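Bakke Home Habits Study – Call for Participants

Bakke is looking for households to take part in a study of how people spend their evenings at home. We want to know what people do between the end of the workday and bedtime, where in the home they do it, and how that changes over a few weeks. The study is run by our research office in Gusum and paid for by Jodamex, a publisher of home and family magazines.

We need 26 households for this round. You do not need any special skills or equipment. You need a pen, a place to keep a notebook, and ten minutes at the end of the day.

Who can take part

You can apply if all of these are true:

You are 18 or older and live in Gusum or within an hour's drive.
You have lived at your current address for at least six months.
You expect to be home most evenings during the study.
Everyone over 16 in the household agrees to you taking part.

Renters and owners are both welcome. You can live alone, with family, or with roommates. We have plenty of applications from couples without children, so we are mainly looking for single people, larger families, and homes where someone works evening or night shifts. If you work nights, your "evening" is the stretch before you go to sleep, whatever the clock says.

You cannot take part if you or someone in your household works for Bakke or Jodamex, or if you took part in the first round.

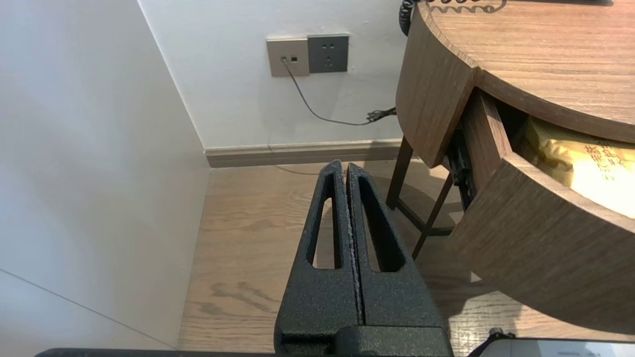
What you will do

The study lasts four weeks and starts in October. You will keep a paper diary, which we mail to you along with a prepaid return envelope. Each page covers one evening and is split into half-hour rows. For each row you write down what you were doing, which room you were in, and who was with you. Short notes are fine. "Kitchen, dishes, radio on, alone" is a good entry. Please don't tidy up the diary or leave out the dull parts. An hour on the couch doing nothing much is as useful to us as a dinner party.

At the end of each week there is one longer page with open questions. These ask about things like noise, lighting, where you eat, and which pieces of furniture you use the most. Some people write two lines and some fill the back of the sheet.

There are also two visits. One of our interviewers comes to your home in the first week and again in the last week. Each visit takes up to 90 minutes. The interviewer will ask you to walk through a normal evening, room by room, and to talk about where things are kept and why they ended up there. We are interested in the small stuff: the chair that collects coats, the drawer with the takeout menus, the lamp that is always on.

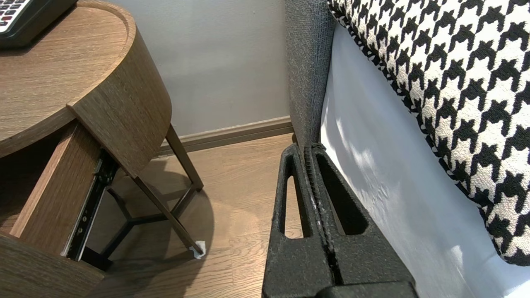
You decide which rooms the interviewer sees. Bedrooms are optional, and so are closets and storage areas. There is no need to clean before a visit. Interviewers take written notes, and record sound only if you say yes to it on the consent form. You can change your mind later by calling the office.

Visits can be scheduled between 9 a.m. and 8 p.m. If you have pets, tell us when you book, as one of our interviewers has allergies.

What you will receive

Each household is paid $200. Half is paid after the first visit and half when we have the last diary page. Missing an evening or two does not affect the payment, but please mark those pages as missed so we don't read them as blank evenings. If you leave the study early, you keep what you have been paid up to then.

You will also get a printed copy of the summary report, which should be ready in the spring. The first round produced 2,562 diary pages, and reading them took longer than we had planned, so please be patient with us on this.

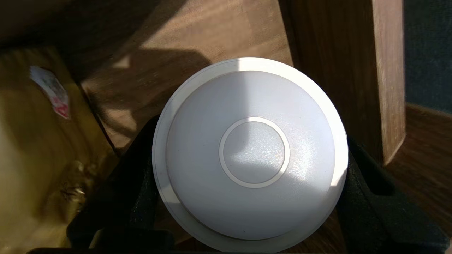 Privacy

Your name and address are kept apart from your diary, and the diary carries a number only. Jodamex receives the summary report and does not see diaries or interview notes. We destroy the address list when the last payment has gone out. Short passages from diaries may be quoted in the report with names and places removed. If you would like none of yours quoted, check the box on the consent form.

How to apply

Write to Bakke, Postolico Building, Room 316, Gusum, or pick up an application form at the front desk on weekdays between 10 a.m. and 4 p.m. Include the following:

Number of people in the household and their ages
Type of home and number of rooms
Usual work hours for each adult
A phone number and the best time to call

Applications are open until the end of August. We call everyone who applies, including those we can't place this time – please allow three weeks. If you would like to be kept on the list for a later round, say so on the form.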